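Kutdale library to lend framed prints

Last updated: 6 hours ago

Kutdale Library will start lending framed prints in June. Cardholders can borrow one for up to three months at no charge.

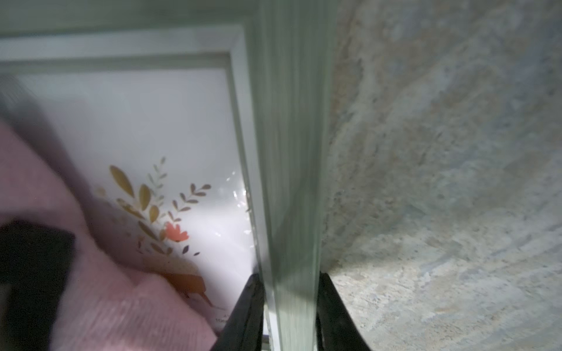

The Hamstead branch will have the first 800 prints, mostly plants, birds and local maps. A late return costs $5. Borrowers need to bring a bag or blanket to protect the glass on the way home.

The Vandier branch is expected to join in the fall.

5 comments | 3 shares

Related
Hamstead bus stop moves for road work
Vandier pool sets summer hours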